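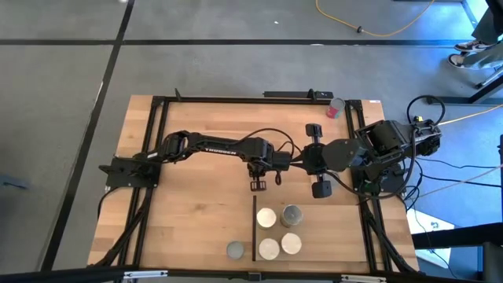
Je vais défendre une cause que personne ne m'a demandé de défendre : le plan de travail en bois, clair, avec ses lames bien visibles. Chez moi il fait office de table à manger, d'établi, de bureau et de dépotoir à courrier, et je refuse qu'on m'en dise du mal.

Tout est parti d'une visite au showroom Dinano, en juin. La vendeuse voulait me vendre une surface composite très lisse, très grise, à 2765 euros pose comprise (pose comprise, elle l'a répété, comme si j'allais fondre). J'ai passé la main dessus. C'était froid, parfait, un peu comme la salle d'attente d'un dentiste. Et je me suis surprise à penser à ma vieille table, payée 331 euros chez Lekota, livrée avec une lame légèrement plus sombre que ses voisines. Cette lame, je l'aime beaucoup !

On me répond toujours la même chose : le bois, ça se tache. Oui, ça se tache. Une canette de soda oubliée le soir, et au matin il y a un joli rond. Et alors ? Un coup de papier abrasif grain 600 pour finir, un peu d'huile, et on recommence. Essayez donc de poncer du composite un dimanche de pluie – enfin, n'essayez pas, c'est affreux, j'ai massacré une chute offerte par le magasin.

Là où je deviens franchement pénible, c'est sur l'encombrement. Une bonne table, pour moi, a le droit d'être occupée. J'en ai assez des photos de catalogue avec un citron et rien d'autre. Quand je travaille, j'étale tout : les pots, les tubes, les câbles, la boisson dans un coin, hors de portée du coude (très important, le coude). Je sais où sont les choses parce que je les vois. Rangées dans un tiroir, elles cessent d'exister et je finis par les racheter.

Mon autre marotte, c'est le bord. Un plateau nu, ça s'ébrèche aux angles, et un tour en métal règle le problème pour des années. Les gens trouvent que ça fait atelier. Mais justement, j'aime bien l'atelier ! J'ai commandé des profilés chez Zevomon, 118 euros, un après-midi de montage, deux ou trois gros mots, et depuis je peux cogner dedans avec l'aspirateur sans frémir.

Bon, je reconnais que l'huile sent fort pendant deux jours et qu'il faut en remettre souvent la première année. Ma sœur, qui a une cuisine entièrement stratifiée, s'en amuse beaucoup. Elle passe l'éponge et c'est fini. Je lui laisse volontiers cette victoire, elle vient quand même s'installer à ma table pour faire ses puzzles.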